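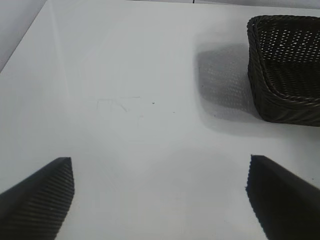 Lellotard is a collection of roll and bun recipes, typed up one to a file, with a table that ties them all together so you can sort and search them. It began as a shoebox of index cards and a habit of writing "bake until done" on everything, and it has grown into something I'd be glad for other people to use. Most of the shaping notes assume you are working on a smooth, pale surface, something like the flat white tabletop at the head of this page, and they talk about flour in those terms ("a dusting you can only just see"). If your counter is dark stone or a floury old board, you'll want to go by feel, and the notes will still get you most of the way there.

What's in it

There are 53 recipes, every one of them yeasted. You'll find soft dinner rolls, potato rolls, cardamom knots, a couple of seeded buns for sandwiches, and one rather fussy laminated roll that I nearly left out (it takes all day, but oh, it's good!). Quick breads, biscuits and scones are not included, and neither are loaves, apart from the pull-apart kind that are really just rolls holding hands in a pan.

recipes/ one plain text file per recipe
table.csv one row per recipe, 10 columns
notes/ shaping, proofing, freezing
CHANGES what I fixed and when

The columns

name, family, flour_g, liquid_g, yeast_g, fat_g, sugar_g, salt_g, yield, source

Weights are in grams all the way through. The cards were in cups, naturally, and I weighed each ingredient again as I baked rather than trusting a conversion chart. Flour is the bread flour from Prasari unless the recipe file says otherwise, and if yours is softer you may want to hold back a spoonful or two of the milk.

The family column has four values: plain, enriched, filled and laminated. I went back and forth over whether a potato roll is plain or enriched, and in the end I put it under enriched, mashed potato being a generous sort of thing to add to a dough.
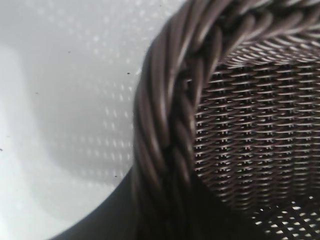
Liquid covers water, milk and buttermilk added together. Eggs are not counted in it, so please don't work out hydration from the table alone for the brioche-style buns, or you will think I've made a terrible mistake. The eggs are listed in the recipe files, by weight without the shell.

Where the recipes came from

The source column says "card" for anything out of the shoebox, "Sokance" for the recipes that were handed around at the bakery where I used to work mornings, and "own" for the ones I've fiddled with so much that nobody else should take the blame. The Sokance recipes were scaled down from batches big enough to fill a rack, and the yeast didn't scale neatly, so I adjusted it by baking.

Known trouble

Baking times come from one oven, a Jitpraphai that runs hot at the back. Start checking 10 minutes before the time given, especially with anything that has honey in it. Yields are for rolls the size I like, and I'm told I like them large. The freezing notes are thin on filled buns, and the two orange ones haven't been frozen at all.

Using it and sending fixes

Bake from it, print it, change it, put it in your own newsletter. A mention of Lellotard is welcome. If a recipe fails for you, please tell me your flour, how warm your kitchen was and what the dough felt like after kneading, because "it didn't rise" leaves me guessing. The next batch of corrections goes in this June, along with the missing glaze for the cardamom knots.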